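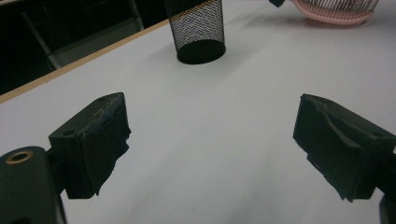

Numholm Small Objects – README

Numholm is a collection of pictures of small things that live on a desk or a bathroom shelf. The first group is desk things. A black wire mesh pencil cup on a white tabletop is typical of it: simple shape, but the mesh lets the light through, and for this reason it is difficult to outline well.

What is inside

The present release has 2,782 pictures of 141 objects. They are sorted in 3 folders:

desk – cups, pens, clips, tape
care – brushes, combs, small bottles
kitchen – spoons, lids, pegs

Each folder has a text file with the object names. Names are in lower case and in American spelling. We write the color first, then the thing, for example "pink hairbrush".

Changes since April

The old folder "mixed" is gone. Its 381 pictures were moved to the three folders above. If your scripts still read "mixed", please change the path.
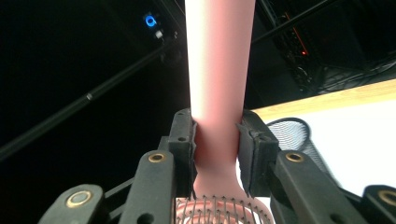

Notes on the care folder
Written by Sum-yee Chung, Mollon group
October 2018

Hairbrushes are labeled as one object, but with two parts: handle and head. The pink one has a long smooth handle which becomes wider toward the head, and the border between the parts is not sharp. We put the border where the widening begins. The bristles belong to the head, also when they are dark and the base is pink. Please do not make a separate label for the small rounded tips.

For mesh and bristles we draw the outer outline only. The holes of a mesh cup are counted as part of the cup. Shadows on the table are never included.

Known problems

Color names are not always equal between folders. Trerkness labels use "salmon" where Chiu labels use "pink" – we are changing all to "pink". When an object is partly outside of the picture, the label covers only the part that is inside.

Corrections are welcome. Please send the folder name together with the object name, and write which word or outline should be changed.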